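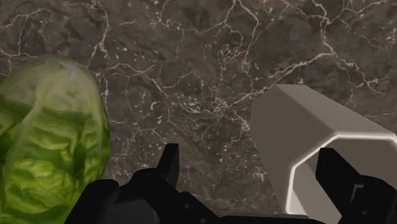 Every December, when the rains stop, the young people who are posted to Lumaleck for their service year receive a letter with the address of their new school or clinic. Some of them cry when they read it. The hostel where they sleep on the first nights is an old guest house, and people still talk about its hall, with dark brown stone crossed by thin white veins, like lightning going in every direction. After the hall, the rest of the building is plain. There are 30 beds for 69 people, and the late ones put their mats in the corridor.

Piyumi Dissanayake was one of the late ones. She was posted to teach mathematics in Irna, a village four hours away by bus, and she had never lived outside a city before.

"I was thinking to ask for a transfer," she told me. "My mother had already prepared the form. Then the headmaster came himself to collect me, and I was ashamed to show it to him."

She kept the form in her bag for three months. The school had one other teacher for the upper classes, and he was also repairing the water pump and writing letters for the parents. Piyumi took his evening lessons so he could rest — this was not in her duties, but she says it was how the village started to greet her by name.

The allowance is the subject that all of them want to discuss. It comes late, and in Irna there is no bank. Once a month a member of the group travels to town with a list and brings back soap, phone credit and medicine for the others. The district office has promised a mobile pay desk. When I visited, it had not yet come, and the officer in Lumaleck could not give me a date.

Still, many of the members extend their stay. Piyumi has asked for a second year in the same school. Her room now has a shelf and a small stove, and her older pupils are preparing for the district examination. Her mother visited in the spring and stayed longer than she had planned. She left the transfer form on the table, under the sugar.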